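7.2 Fault 50: grip lost on a handled tool

Fault 50 is raised when the Leitner gripper closes on a handle and the finger gap then changes by more than 2 mm without a command. Most reports come from work with round or tapered handles, such as scoops and ladles.

CAUTION – Keep hands clear of the fingers until the drive is off. The fingers may close again when the fault is cleared.

1. Stop the task and hold the gripper still.
2. Support the utensil by its head with your free hand.
3. Open the fingers from the hand control, then switch off the drive.
4. Check the mesh-textured pad on the inner face of each finger. Replace both pads if either one is torn, shiny or lifting at a corner.
5. Wipe the pads and the handle with a dry cloth. Do not use solvent.
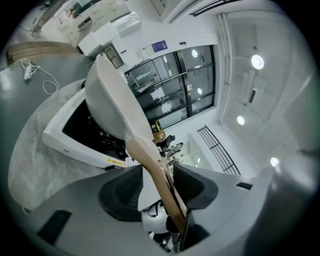
Grímur Lykkegaard

6. Switch on the drive and close the fingers on the handle, leaving the scoop head free of both pads.
7. Raise the tool slowly, away from appliances and loose cables. If the handle turns, go back to step 3.
8. Clear the fault and run the grip test from the Mement menu.

NOTE – Units with a serial number below 2259 do not log the finger gap. On these units, write down the gap shown on the display before clearing the fault.

If the fault comes back after new pads are fitted, take the gripper out of service and send it to the Drevcombe workshop with the fault log. Do not raise the grip force limit to get around the fault.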